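Skostel携手Min生活馆推出“一张餐桌的收纳”秋季计划 从一块桌垫开始，重新认识每天吃饭的地方

2025年8月22日

家居用品品牌Skostel今天宣布，将与Min生活馆共同推出名为“一张餐桌的收纳”的秋季计划。计划围绕家里最常用、也最容易乱的那张桌子展开，包括一组桌面器物、一本家用小册子，以及从十月起在Min生活馆二楼举办的系列工作坊。无论您是刚刚搬进第一间小公寓的年轻人，还是在同一间厨房里做了几十年饭的长辈，我们都真心欢迎您来坐一坐，喝杯茶，顺便聊聊自家的碗盘到底放在哪里。

这个计划的念头，最早来自Skostel去年做的一次顾客来信征集。当时我们只是在门店收银台旁边放了一叠明信片，请大家写一写“吃完饭以后，桌上还剩下什么”。本以为能收回几十张就很不错了，没想到陆陆续续收到了3,761张。有人写的是孩子的作业本和没拧紧的果酱瓶，有人画了一张桌子的俯视图，把每样东西的位置都标得清清楚楚，还有一位先生用很小的字写满了正反两面，讲他和太太为了杯子应该倒扣还是正放，从结婚那年一直争论到现在。我们的同事轮流读这些明信片，读了整整一个冬天，常常读着读着就笑了起来，也常常读着读着就想给家里打个电话。

读完之后，大家有一个共同的感受：许多人家里并不缺柜子，缺的是桌面上那几样顺手的东西，以及它们各自固定的位置。碗盘洗好了暂时没有地方立，杯子摞在一起又怕磕碰，糖罐总是被推到最里面，等到想用的时候，要先挪开一堆别的东西。柜门关上以后固然整齐，可是一天三顿饭，真正和我们打交道的，还是柜门外面的这一小片地方。

负责本次计划的设计主管Hye-jin Ok在谈到最初的构想时说：“我小时候，外婆家的饭桌白天是饭桌，下午是择菜的地方，晚上又变成我写字的地方。桌上的东西每天要搬好几回，可是从来没有丢过什么。后来我自己有了家，桌子比外婆家的大得多，却总是找不到一块干净的地方放下一本书。我想了很久，觉得外婆的办法其实很简单，她把常用的东西都放在四边，把中间留出来。”

“把中间留出来”后来就成了整个计划的主线。我们请Min生活馆的伙伴一起试着摆了很多回，换过不同的桌垫，也换过不同高度的架子，最后定下来的是一种很朴素的摆法：深色桌垫打底，木制的托盘、杯架和碗盘架靠边，带盖的小罐放在伸手就能够到的地方，中间空着，留给吃饭、写信、揉面，或者什么都不做。

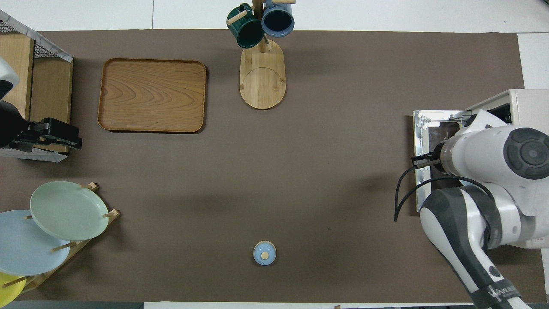
图：深褐色桌垫上的木托盘、挂着两只马克杯的木制杯架、立放三只盘子的木碗盘架和浅蓝色带盖小罐，桌垫中央大部分留空。

在器物的选择上，团队花的时间比预想的要长。碗盘架采用立柱式的设计，盘子一只一只斜靠着，取用的时候不必把上面的先搬开。杯架则有一根直立的主干和向外伸出的短木钉，杯子挂上去以后，桌面上只占一个底座的位置。托盘的四角做成圆弧，边缘略微高起，端茶点的时候不容易滑落，空着的时候放在一旁也很安静，不抢眼。至于那只小罐，盖子上的圆木钮是在第三轮打样时才加上去的，原先的盖钮太扁，手上沾了面粉就很难提起来，几位试用的朋友都提到了这一点，我们也就老老实实地改了。

颜色方面，我们和Min生活馆来来回回讨论了好几次。早先的方案里，盘子和杯子是统一的米白色，看起来很整齐，可是摆上桌以后，总觉得像是还没有人住进来的样子。后来大家索性把各自喜欢的颜色都拿出来放在一起，薄荷绿、浅蓝、黄，再加上深绿和蓝灰两种杯子，在深色的桌垫和木色之间，倒显得格外亲切。家里的餐具本来就是一年一年慢慢添起来的，有旅行时带回来的，有朋友送的，也有打折时一时冲动买下的，不成套也没有关系。我们希望来参加活动的朋友也能放下“一定要配成一套”的心事，先从手边已有的东西用起。

与桌面器物同时推出的，还有由Tririer编辑室编写的家用小册子《四边与中间》。册子不厚，可以立在调料瓶旁边，里面没有复杂的图表，主要是一些家常的做法：早饭后怎样在烧水的工夫里把桌面归位，托盘除了端东西还能怎样当作“临时的家”来用，来客人的时候哪些东西可以整盘端走，客人走了又怎样原样端回来。书里还从顾客寄来的明信片中选登了一部分，均已征得来信人的同意。那位写杯子倒扣还是正放的先生也答应让我们刊登他的信，只提了一个要求，就是太太的回信也要一并登出来。两封信我们都登了，篇幅一样长。

册子里特别收录了Soon-im Cheon老师的一篇短文。Cheon老师在社区里教了多年的家政课，她教课的方式很有意思，从不催学生扔东西，也不爱讲大道理，总是先请大家把桌上的物品全部端到一边，擦干净桌子，坐下来喝一杯水，然后再一样一样请回来。她在文章里写道：“请回来的时候，手会自己知道哪些是每天要碰的。每天要碰的放近一点，逢年过节才碰的，就让它到柜子里去休息。收拾桌子不用着急，今天只请回来一半，剩下的明天再请，也是可以的。”

十月起，Cheon老师将在Min生活馆二楼主持系列工作坊，一共8场，每场围绕一个生活里很具体的题目，例如“小桌子怎样待客”“晾碗的地方”“杯子的住处”和“孩子也够得着的桌面”。每场活动控制在13人以内，好让每一位参加者都有足够的桌面可以动手，也有足够的时间和老师说说话。工作坊不要求任何基础，也不需要事先购买产品，您只要从家里带来3件每天都放在餐桌上的东西就可以了，旧的、缺了口的、舍不得换的，都很欢迎。现场会备好桌垫、托盘和架子供大家试摆，还有热茶和一点简单的点心。

谈到与Skostel的合作，Min生活馆方面表示，生活馆所在的老街上住着不少几代同堂的家庭，厨房都不大，桌子更是全家轮流使用，所以大家平时来逛，问得最多的往往是“这个放下去还剩多少地方”，价钱倒在其次。生活馆的店员们为此专门在柜台边画了一块和普通餐桌差不多大的格子，顾客可以把看中的东西拿过去摆一摆，摆得不合适就放回架上，没有人会不高兴。这次的计划正好把店员们多年来的这个小习惯，变成了一件可以和更多人分享的事情。

为了让行动不便或者住得较远的朋友也能参与进来，社区物流伙伴Grudus将提供试用箱的往返配送。试用箱里装有一块桌垫、一只托盘、一座杯架和一座碗盘架，附带小册子和一张空白明信片。收到以后，您可以在自己家里慢慢地摆，用上两个星期，看看它们和您的桌子合不合得来。不合适的话，请按照箱内的说明装好，Grudus的配送员会上门取回。如果决定留下，也只需要在明信片上勾选想留的那几样，其余的照样可以寄回。无论留不留，我们都很希望您能在明信片的背面写上几句，讲讲它们在您家里是怎么过的。

日常保养方面，木制的架子和托盘用拧干的软布擦拭即可，擦完请放在通风的地方自然晾干，避免长时间浸泡，也不建议放进洗碗机。冬天暖气房里比较干燥，可以每隔一段时间用少量食用级的木器油薄薄擦上一层，静置一夜再用。桌垫沾了油渍，用温水加一点中性洗涤剂轻轻擦净就好。如果架子上的木钉用久了略有松动，请不要自行用胶水粘合，带到任何一家Skostel门店，我们的同事会免费为您调整。这项服务没有期限，买了多少年都可以来。

Hye-jin Ok说，她最期待的是工作坊结束以后的那段时间。“试摆的时候，大家都很客气，摆得端端正正。可是回到家，过了几天，东西会自己挪动位置，杯架可能跑到窗台边上去了，托盘里可能多了一副老花镜和几颗糖。我很想知道它们最后都去了哪里，所以请一定要写信告诉我们。”团队计划把工作坊期间收到的来信和摆放草图整理出来，在生活馆二楼的楼梯间展出，展板会随着来信慢慢增加，参加过活动的朋友随时可以回来看看自己的那一张挂在哪里。

工作坊的报名现已开放，您可以在Skostel各门店或Min生活馆一楼服务台填写报名表，也可以请店员代为登记。如果某一场已经满额，我们会为您保留候补的位置，并在有空缺时第一时间打电话通知您。试用箱的申请同样在各门店受理，按照登记的先后顺序寄出。《四边与中间》将在工作坊开始的同时上架，参加工作坊的朋友每人可以在现场领取一本，不另收费。

最后，请允许我们再次感谢每一位寄来明信片的顾客。您写下的那些关于剩菜、作业本、果酱瓶和老杯子的故事，我们都好好地收在一只木箱里，放在设计室靠窗的位置，谁遇到拿不定主意的时候，就去抽一张出来读一读。秋天快要来了，天气凉下来以后，人总是愿意在桌边多坐一会儿，我们在Min生活馆的二楼等您。

关于Skostel
Skostel是一家专注于厨房与餐桌用品的家居品牌，产品以木制收纳器物和日用陶瓷为主，各门店均设有维修与保养服务台。

关于Min生活馆
Min生活馆位于老街区，一楼经营日常器物，二楼为公共活动空间，常年举办与饮食、缝补和居家整理有关的小型课程。

媒体联络
Skostel品牌沟通部
如需采访Hye-jin Ok或Soon-im Cheon老师，或希望旁听其中一场工作坊，请提前与品牌沟通部联系，我们会尽力为您安排合适的时间。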